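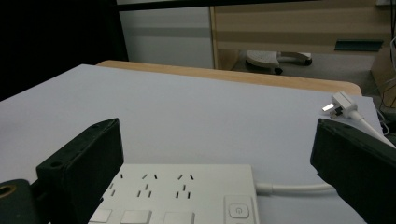
White power strip with its row of square white switches, on the pale tabletop.

Cords, Strips and Tabletops: the October Clear-Up at Painemal

Welcome, and thank you for stopping by the gallery! If you have come over from the newsletter you already know that we spent a good part of October going through everything in the Painemal workroom that has a plug on the end of it, and if you haven't, well, now you know too. I promised Pilar Arancibia I would keep this page short. It has only two pictures on it, so I feel I've kept my side of the bargain, even if the writing has wandered a bit.

The trouble started with the green bins. We had 9 of them under the stairs, all labeled CORDS in Gyula Antal's capital letters, and every time one of us needed an extension or a charger we would pull out a bin, dig to the bottom, find the wrong thing and put it all back in a worse knot than before. Fermín Farías once spent most of a lunch hour getting a lamp cord out of a coil of garden-hose wire (I still don't know how the two of them met in the first place), and he came back upstairs and said he would happily pay for new bins himself if we would please just empty the old ones. So we emptied them, one bin at a time, all through the month.

The strips got a pile of their own. They are bulky, they don't coil, and they are the thing everybody goes looking for when there is an event in the room. I like the kind that has a row of switches along the edge, like the one at the top of the page, and I will admit that I lobbied for those to go on the easy-to-reach shelf. Telma Palma prefers the long plain ones with no buttons at all and has told me so many times, very kindly. Both sorts now live on the same shelf, hers on the left and mine on the right, and we are still speaking.
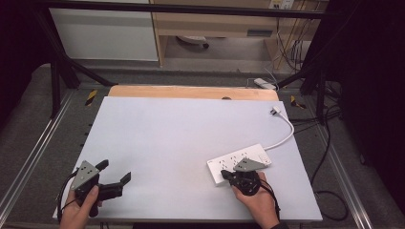
Cord length was the question we kept coming back to, all of us, long after we thought we had settled it. A strip can be perfect in every other way and still be a nuisance if the cord stops short of the wall, and the old Fleltard building, where we had our room before Painemal, had outlets in such odd corners that we bought far too many long ones and then tripped over them for years. I find the best thing is to lay the whole strip out on a table and let the cord go where it likes before you measure anything. The white one is stretched out that way on the big pale board, set down on a diagonal, with its cord running off in a loose curve and the plug resting up near the corner, and you can take in the entire length at a glance. Tainá Macedo cut the tags from old file folders, and we wrote the length on each one in pencil so it can be changed later. She has nicer handwriting than I do, so please don't blame her for the sevens.

A few odds and ends before I let you go. We kept 20 strips and extensions for the room, which is plenty even for the winter supper, and the rest went to Sulport for their spring sale. If you borrow one, wrap the cord in big easy loops and fasten it with one of the cloth ties in the basket by the door. Please don't wind it tight around the strip itself! I know it looks tidy, and I did it that way myself until Gyula caught me at it. The plug adapters are in the shallow drawer now, all together, and the label tape is in there too, behind the scissors.

If a gray cord with a Puneter tag turned up in your bag after the October meeting, we would love to have it back. Leave it with Pilar or hang it on the hook inside the workroom door.

Page updated 06/04/2023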